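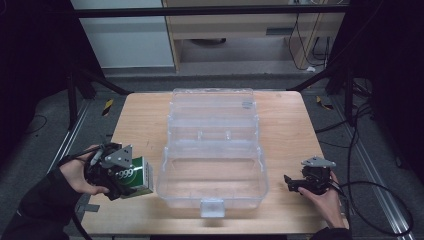 My table is never a table for more than an hour, one household in Prendari wrote in the margin of the diary, and I've had that line stuck over my desk ever since. It's a pretty good summary of what I spent 12 weeks reading!

4.2 What the table gets used for

So, the diaries. I ended up with 1777 entries from 573 households in Prendari and Gesent, and I went in expecting meals to run away with it. They didn't. Eating was the most common single use, sure, but paperwork, homework, sorting and mending together beat it easily (the breakdown is in Section 4.3, and I'd ask you to be kind about the "other" column). People also wrote far more than I'd asked for. I gave them one line per use and plenty of them went up the side of the page and over the back.

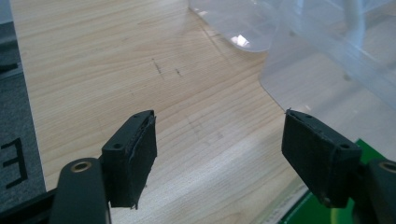
Figure 3. Light wooden tabletop, with dark-lined pads to the left and right.

The part I keep coming back to is clearing. In 219 households, somebody wrote down clearing the table as a use all by itself, with a start time and everything. My first coding plan, borrowed from the older Tazi diaries, had no slot for that, so I'd been tossing those lines in with cleaning. I went back and pulled them out again – a slow few evenings – and I'm glad I did, as the pattern in Gesent looks quite different once you do. Smaller apartments there cleared more often and left less out overnight.

I can't say much about why. The diaries don't ask about floor space, only number of rooms, and a big kitchen counter could change the whole picture. The Tandier version of the form has a question on counters, and I wish I'd used it.

December | Working paper, Section 4
Papers > Home Life > Table Diaries
Contact | Copyright | Back to top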